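Oregano stored on an open table - is it losing flavor, and what else can I do with a big jar?

Posted in Pantry and Storage by Keerthana Kandasamy, February 16, 2023

Hi everyone, I hope somebody can set my mind at rest. We do a shared lunch where I work and I'm the one who looks after the seasonings, mostly on account of having offered once and never been let off since. Last May I bought a big jar of dried oregano, thinking it would be gone by fall, and we still have plenty. It tends to live out on the big shiny table in the workshop, where the light is very bright all day long. My mother kept her herbs in a dark cupboard and would have had words with me.

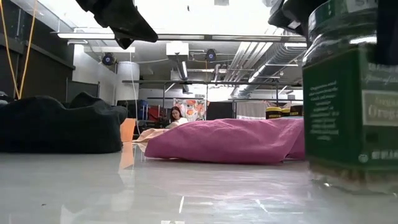
The oregano on our table, beanbags behind.

What I'd like to know is whether dried oregano goes off when it's out in the light like this, and how I can tell without spoiling a whole pot of sauce. Also, is it worth moving it into smaller jars? I have 9 little ones from Prellow with good tight lids, and I'd love an excuse to use them. There are 28 of us at lunch on a full day, so when I get something wrong I hear about it!

Azlan Halim
It won't hurt anybody. It just gets weak. Toss it when it smells like hay.

Yanti Tjoa
Hello Keerthana, and bless you for feeding that many people. Azlan is right that old dried oregano is a matter of flavor more than safety, as long as it has stayed dry, but I wouldn't throw yours out before giving it a fair test. Put a good pinch in your palm, rub it hard with your thumb for a few seconds and smell it right away. If it comes up strong and a bit peppery, you're fine. If you have to go looking for the smell, use more of it than the recipe says, or keep it for long-cooked things like beans.

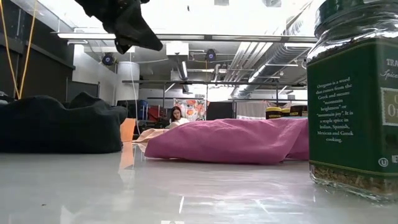
As for the light, yes, I would move it. Clear glass is lovely for seeing how much you have left, but light fades herbs and so does warmth, so a closed cabinet away from the stove is the place. I like your idea of the little jars too. Fill two for the table, keep the rest in the big one with the lid screwed down tight, and you won't be letting air into the whole supply every time somebody wants a sprinkle on their pizza. Make sure the small ones are bone dry before you fill them - I wash mine the night before and leave them upside down on a towel. And please don't shake any jar over a steaming pot, I did that for years and wondered why mine always clumped.

Wahyudi Setiawan
We had the same trouble with a big jar and ended up making garlic oregano bread every week for 8 weeks. Soft butter, garlic, a spoonful of oregano, salt, into the oven until the edges brown. Nobody complained. I'd write the date on your little jars with a bit of tape, too.

Keerthana Kandasamy
Thank you all so much! I did the thumb test and mine still smells very nice, so it gets to stay. The bread is going on the list for next week.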